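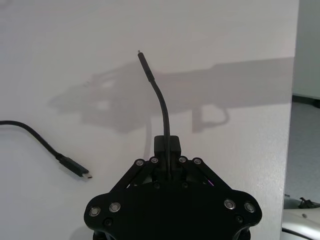 Cable drawer cleanout – how many USB-C do you keep?

rekha_b
Sorting mine on the desk today. Nearly all black USB-C and I can't tell which ones are fast. Keep or toss?

vivekm16
Toss! I kept 11 for years and only ever used two.

liltar_fan
Disagree. Label them with tape first, then plug each one into the same charger and time it for 30 minutes.

vivekm16
Who has time for that lol

rekha_b
I kinda do, it's Friday. Does the tape leave gunk?

bimlaB
Mine did – I use paper tags now. Velcro ties too, never knots!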